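From: Shanti Shakya
To: flandmont-allotments list
Date: 14/02/2026
Subject: Re: [flandmont] Seed swap, and the Great Squash Question

Rana wrote:
> I've read the draft rules for the seed swap twice and I still don't know
> whether I can bring squash. Last year I took home a packet marked
> "butternut" and grew something the shape of a bowling pin that tasted
> like a wet envelope. I gave it the sunniest corner of my plot for five
> months. Are we doing anything about this, or do I just bring my own
> envelope?
>
> Also, is it one packet in, one packet out, or what? And who has the
> table covers?

Rana, I'm sorry about the bowling pin. I suspect I know whose it was, and I suspect it was mine.

Squash first, as it's the part people have strong feelings about. Squashes of the same species cross with each other whenever a bee feels like it, and our bees feel like it constantly. If you grew a butternut within visiting distance of another moschata, and you didn't tape the flowers shut and do the bee's job yourself with a paintbrush, then what you have in the envelope is a surprise. The fruit you picked looked fine because the fruit takes after its mother. The seeds inside are where the scandal is.

So the rule I'm proposing is that hand-pollinated squash goes on the main table, and everything else goes in a box marked "Squash, good luck." I'll be taking from the second box myself. Some of us enjoy a gamble and have a compost heap ready. 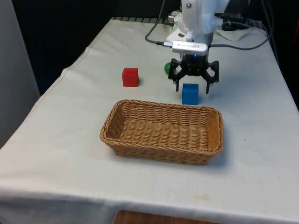

White cloth on the table.

Beans, peas, lettuce and tomatoes mostly keep to themselves, so bring as much of those as you like. Please don't bring carrots unless you can swear there was no Queen Anne's lace in the ditch behind you, and I've seen the ditch. Corn is banned. I know it's pretty. More than 60 people get these emails and I'd like to avoid hearing from all of them again about the corn.

As for one in, one out: I'd like to drop it. It was meant to stop people turning up with nothing and leaving with a carrier bag, but what it did was stop new people from coming at all, as they assumed they needed seed to get seed. How they were supposed to have any in their first year was never explained. Take up to five packets whether you brought something or not. If you brought a great deal, take more and look modest about it.

Please put the following on your packet:

What it is, in words another person could read
The year you saved it
Where it grew, even if that's just "by the shed"
Anything odd about it

That last line matters more than people think. The most useful packet I ever picked up said "pole bean, purple, climbs into neighbor's pear tree, apologize early." The least useful said "beans?" and I have a feeling the question mark was sincere.

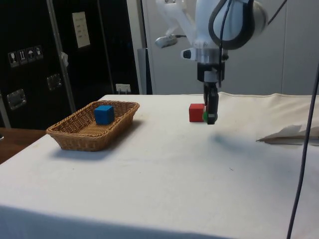
The wicker basket, with a blue block in it.

Old seed. Every year someone brings a coffee can of parsnip from the year 2000 with a hopeful look. Parsnip seed is good for one season, two if you're lucky. Onions and leeks aren't much better. Tomatoes will go five years or longer if they've been kept dry, and I've had cucumbers come up after I'd forgotten I owned them.

If you aren't sure, test it. Put ten seeds on a damp paper towel, fold it up, slide it into a plastic bag and leave it on top of the fridge. Write the date on the bag, or you'll find it in June and have no idea whether you're looking at an experiment or a sandwich. If six or more sprout, bring the rest. If two sprout, sow thickly at home and tell yourself it was a bad towel.

I did this last week with my Prunia runner beans, which I've been bragging about on this list for years. Four out of ten. I'm told humility is good for the soil.

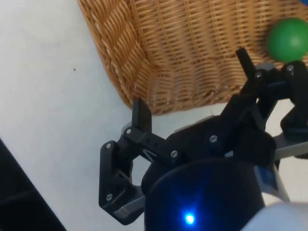
Basket again, green ball this time.

Now to the matter of envelopes. Jusell, who has a job lot of small brown ones from an office clearance, has 46 left and will give them up on the condition that they're not used for pumpkin seeds, which split them down the side. Everyone else can fold their own from scrap paper. Please use tape on the bottom corners if it's lettuce or poppy. I was vacuuming poppy out of my car until Thanksgiving, and there's now one growing in the footwell of my pride.

And please let the seed dry properly before you seal it. A week on a plate, out of the sun, stirred with a finger whenever you walk past. Sealed damp seed grows fur. Last February a packet of marrow had to be taken outside and dealt with.

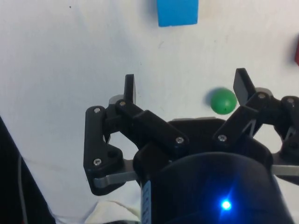
I haven't forgotten potatoes. Seed potatoes won't be part of the swap, and that includes the ones that have gone sprouty in your pantry and "seem fine." Blight comes in on those, and then it goes to every plot downwind, and then we all have to be polite about it all summer. Buy certified ones. We can put in a group order if enough people want the same variety, though in my experience gardeners would sooner share a toothbrush than agree on a potato.

Table covers: I have two, Rana has the one with the gravy stain, and the long one was last seen over somebody's cold frame. If it's yours, no questions will be asked. Just bring it back.

If you object to any of this, reply to the list and not to me alone, so the rest can enjoy it.

Shanti
(plot by the tap, the one with the leaning beans)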